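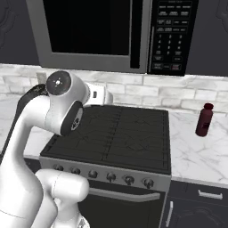 Marble, six knobs and an arm: the simulated kitchen that comes with a Vetenero subscription.

I have been cooking badly for most of my life without a subscription, so I came to Vetenero with an open mind and a certain amount of envy. Its kitchen is a rendered one. You pay by the month, you bring your own software, and you try to get a robot arm to do something useful between the cooker and the cupboards before anybody lets it near a real cooker.

The case for it is easy to make. A simulated microwave costs nothing to headbutt. At Plornadham, where Éabha Fahy let me sit beside her through a long February afternoon, the physical arm had been out of action for 20 days waiting on a joint, and in that time the rendered one had not taken so much as a tea break. She ran the same reach towards the microwave 47 times before I stopped wanting to watch.

My complaint is with the house. I have never lived in a kitchen like this, and I doubt you have. The cupboards are dark grey with curly mouldings. The tiles are marbled and so is the worktop, and a dark red bottle stands on it with all the room in the world. Where is the washing-up? Where is the drawer that only opens if you lift it? My own worktop holds post, a colander and half an onion, and any arm brought up on Vetenero's would take one look and ask to go home.

You can buy mess, mind you. It is called the Lived-In Pack and it costs extra, which must make it the only kitchen in Europe where you pay more to have it dirty. Dijkstra, the rival service, throws its clutter in free, but its drawers slide like butter and its support desk answers in two words or fewer. Prorkia has wonderful crumbs and crashes when you touch them.
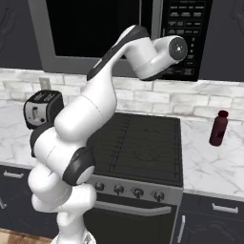
Cor Kuipers thinks I have all this backwards. A tidy room is where you find out whether the arm can reach at all, he told me, and if it can't get to a button with the worktop clear, half an onion won't teach it anything. Start clean, add the rubbish later, and stop reviewing the cupboards.

He may be right about the order of things. I would still like the rubbish included in the price. A firm selling practice kitchens ought to know what happens in kitchens, and charging separately for it feels like a driving school that bills you for other cars.

I'd take the basic plan for three months and see how far the arm gets. Leave the marble if you must, but send somebody round to photograph my sink.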